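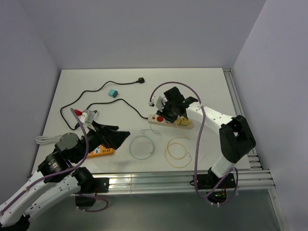
A power strip with two yellow plugs on a white tabletop.

Skaltside residents asked to check their extension leads

May 28, 2023

Households in Skaltside can bring old power strips and extension leads to the Karkell hall next weekend and have them looked over free of charge. Anything that fails can be left behind for recycling.

The checks are being run by Cunow, the repair workshop on Singhal Road, which held a similar day last October. On that occasion 70 leads were handed in and tested, and a good many had loose sockets or worn flex. The workshop has set aside two tables this time and hopes to see more people through the door.

Leaflets have gone out to 1000 homes in the town. They ask people to look at the strips behind televisions, desks and kitchen worktops, where plugs can stay in for years without being moved. Brown marks near a socket, a buzzing sound or a plug that feels warm are all reasons to stop using a strip. Plugging one strip into another should be avoided, and heaters and kettles should go straight into the wall.

Bulky plugs are another common nuisance. Two of them side by side can cover the sockets next to them, and people then force a third one in at an angle. A longer strip with wider spacing costs little and does away with the problem.

Visitors may bring up to three items each. Leads should be unwound and wiped clean before they are handed over – dust in the sockets slows the work down. Reels longer than 10 metres can't be taken at the hall but may be dropped off at the workshop during opening hours.

Doors open at ten in the morning and the last items will be accepted at three. Parking is behind the hall, and the side entrance has a ramp.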